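Gredville firm will rent you a pair of grippers and a reason to stack cups

GREDVILLE — For a monthly fee, a company on the second floor of the old Raudsepp building will now lend you two mechanical hands and ask you to do chores with them.

Zernside, which until last year mostly sold replacement parts for packaging lines, began taking orders in November for a kit called Redusau. It consists of a pair of hand-held grippers, the cables that go with them, a box to plug the cables into and a binder of suggested tasks. The customer supplies the table, the arms and the patience. Whatever the customer does with the grippers is recorded, and the recordings are used to teach a robot to do the same thing, ideally without sighing.

Task one in the binder is paper cups. 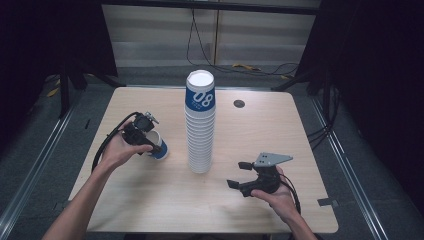

Cup stacking with the hand-held grippers, one in each hand.

"People laugh at the cups," said Vija Rozīte, who runs customer training at Zernside. "Then they try it, and they stop laughing and start asking if they can have another go."

She has a point. A paper cup weighs next to nothing, dents if you squeeze it and skates off if you don't. Getting one to sit squarely over another is something most of us learned before we could spell "cup." Doing it with two black jaws where your fingers ought to be is like signing a check with barbecue tongs. This reporter was given a turn and managed three in a row before a fourth went under a cabinet.

The rental runs $400 a month with a 12-month minimum, training session included. Table not included. Customers who want Zernside to turn their recordings into something a robot arm can use pay extra, and how much extra depends on a phone call the company is very eager to have.

Rozīte suggests sessions of no more than 20 minutes, after which, she said, the forearms begin to file complaints. She also recommends bare wrists or tight cuffs. A loose sleeve and a cable will find each other sooner or later, and the binder devotes a full page to the matter, with a diagram.

The binder deserves a mention of its own. It has 19 tasks, arranged by difficulty, or by somebody's idea of difficulty. Folding a dish towel comes before opening a zippered pouch, which seems fair. Putting the lid back on a marker is ranked harder than either, and after watching two grown adults attempt it I withdraw my objection.

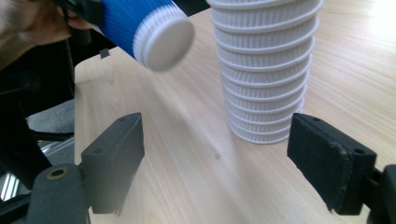

As for who is renting, Zernside won't name its customers but describes them as a commercial bakery, a college engineering department and a man in the next county who wants something to sort his fishing tackle. The bakery is apparently furthest along. The fisherman calls the most.

The kit has its rough spots. The finger pads are a wear item, and a replacement set costs more than you would like. The software that plays back a session has a delete button right next to the save button, a layout Rozīte called "on the list." And the setup guide assumes you know which of two identical plugs goes on the left. A sticker is planned.

Zernside expects to ship the next batch of kits before spring. Walk-in demonstrations are held at the Gredville office most afternoons after 2 p.m., and visitors are asked to use the side stairs, as the elevator is also on the list.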